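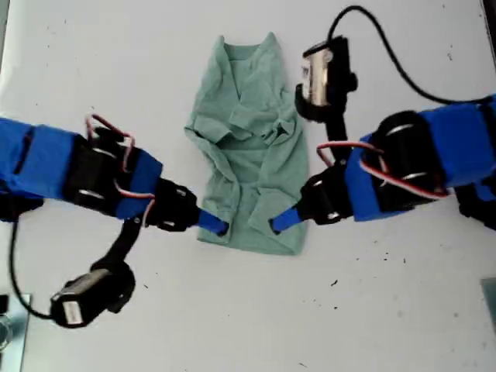 How do I get a relative out of Voyle if the border is shut?

Start with the consular line, and call early, because I sat on hold for three hours my first time! They'll want a passport number and the last address you have. The crossing at Killgate opens for foreign nationals only when both sides agree to it, so keep a bag packed.

Can I send money in the meantime?

Yes, up to 2000 dollars per transfer. I send mine through Mikevdale (slow, but it has always arrived).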